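Vestutik Bench Support
Ticket 757
Status: closed, one item moved to its own ticket
Opened: June 2024
Location: Sugawara building, back bench, stone counter side
Equipment: Vostel small belt conveyor, green belt
Priority: normal (was low, bumped by requester)

Problem as reported

Belt drifts toward the counter when running left to right. Starts fine, then after a few minutes the far edge rubs and you get a chirp once per turn. Also a buzz from somewhere at the back, requester thinks it's the stone. Wants to know if the unit can stay where it is or has to come off the bench. Would prefer it stays, moving it last time took half a morning.

Entry 1

On site. Ran it at low speed, no load. Drift is real, took under five minutes to get the chirp. Buzz also real but only at the middle speed setting. Goes away if you lean on the table. So two problems, maybe three, doing them seperately.

Checked the back first as it's the quick one. Conveyor runs along the front of the gray stone counter with the pleated white curtain behind. The slab is two pieces, seam near the middle. Light gray panel under the lip stops short on the right and there's a gap there with a red-orange wire looping around in it. Put a hand on the slab with the motor on, nothing. Hand on the panel, buzz.

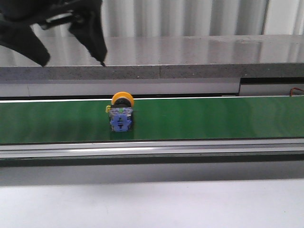
Entry 2

Panel then. Pressed along it left to right with the motor at middle speed. Quiet when I push near the joint, buzzes again when I let go. Requester was sure it was the stone, and I get it, the noise does seem to come from up there. Kunlow fitted the slabs in February and left a sheet with it, nothing on the sheet about the panels underneath.

Ran a fingernail along the slab seam while I was there. Flush. No rocking. Leaving the stone alone.

Stuck two thin felt dots behind the panel, one each side of the joint, out of sight. Buzz gone at middle speed, gone at high. Tried it again with the curtain pulled snug and then slack, made no difference either way, curtain is not touching anything that moves.

If the felt falls off: any soft pad will do, 3 mm or thinner. Thicker and the panel bows.
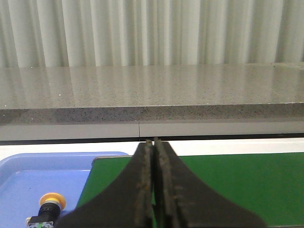
Entry 3: tracking

Now the drift. Did these in order, power off at the wall for anything with fingers near the roller.

Wiped belt underside with a dry cloth. Some gray dust, not much. No change.

Leveled the table. It was low on the counter side, one foot had wound itself in. Fixed. Drift slower but still there. Should have started with this one.

Measured rail to rail at both ends. Should be 330 mm outside to outside according to the Vostel sheet. Left end spot on. Right end a hair tight. So the end roller is not square and the belt walks, which fits.

Loosened the socket heads on the right end plate, the row of three. Do NOT take them out, just crack them. Middle one was tighter than its neighbors. Nudged the roller until both ends measured the same, snugged the outer two first, then the middle.

Toothed belt at the drive end: pressed it with a finger, small give, no missing teeth that I could feel. Left the tension as is.

Wires: red and black pair loops up off the drive and over to the little green board on the tabletop. Terminals tug-tested, all held. I would like that board on standoffs or at least taped down, it's just lying on the white top and one sleeve could drag it. Told requester. See follow up.
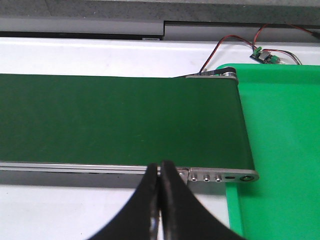 Powered back up, low speed, watched the near edge for ten minutes. Stayed put. Middle speed, same. High speed it wandered a little then settled and came back on its own, normal for a belt this short per Vostel.

Tried with a light load at each end. No chirp.

Entry 4: soak run

Left it going at middle speed over lunch and through the afternoon. Turn counter reset to zero beforehand, read 3,138 at the end. Belt in the same position as the pencil mark I made on the rail (mark wiped off after). Roller ends barely warm by hand. No squeak, no buzz, nothing from the panel.

Requester came by, listened, happy to leave the unit on the bench. 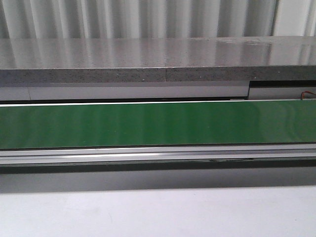

Belt and front rail, speckled slab and gray panel behind.

Left for the requester

Keep a finger's width between the conveyor and the panel. It's easy to shove it back when you wipe the table down.

Dry cloth on the belt, no spray. Spray on the stone is ok, but spray the cloth and not the slab or it drips down behind.

If it drifts again check the table foot before touching the end plate!! Same foot, counter side.

Follow up

Board mounting: new ticket raised, parts needed (4 standoffs, one short cable clip). Not urgent. The red-orange wire in the gap on the right goes on the same ticket, requester to find out what it feeds before anybody clips it back.

Closing 757. Reopen if the chirp is back within the month.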